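Chapter 7
Where Does It Go? Storage, Stock and the Cost of Keeping Things

Every household runs a warehouse. It has no manager, its records are kept in the head of whoever last went shopping, and its main product is a third jar of paprika. If a business kept its stock this way, the bank would call. At home we call it a pantry and close the door.

This chapter treats the pantry as a small case of inventory, the goods an organization holds between buying them and using them. Earlier chapters followed money as it came in and went out. Now we look at the stage in the middle, where money has turned into packages and sits on a shelf doing very little. 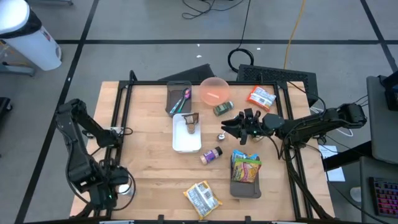
Start with Kerubo Were, who opened a small grocery in Sorndale with 472 products and a firm belief that customers like choice. They do like it. They like to look at it, admire it, and then buy bread. By June, 177 of her products had not sold once, and a supplier's bill for most of them was due. Kerubo had not lost the money, exactly. She could point to it, if you gave her a stepladder.

Her trouble has a name, holding cost, and it comes in several parts. There is the cash tied up in the goods. There is the rent on the space they fill. There is spoilage, and there is the slow embarrassment of the half-price basket. None of these shows up on the price tag, so beginners leave them out, and so do a fair number of people who have been in business for 30 years.

The opposite mistake is just as popular. Jabari Athumani, who ran the Okoth bakery in the next town, was proud of carrying almost no stock at all. He ordered flour every morning and gave talks about it. Then the road at Fultbridge flooded, and he spent two days selling coffee to people who had come for rolls. The sales he missed are a stockout cost, and they are harder to measure than holding cost. A customer who leaves annoyed seldom fills in a form.
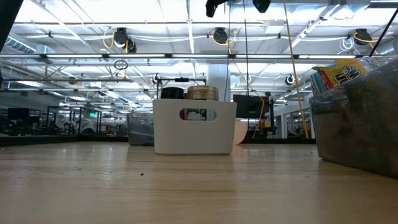 Most of what follows is about finding a sensible place between Kerubo and Jabari. We begin with the reorder point, the level of stock at which you should buy more. We then turn to order size, where the math is easy and the arguing is not.

Key terms: inventory, holding cost, stockout cost, reorder point, lead time

Before you read on
Pick one shelf at home and write down what you think is on it. Then go and look. Keep both lists, including the embarrassing one, as you will need them in Section 7.2.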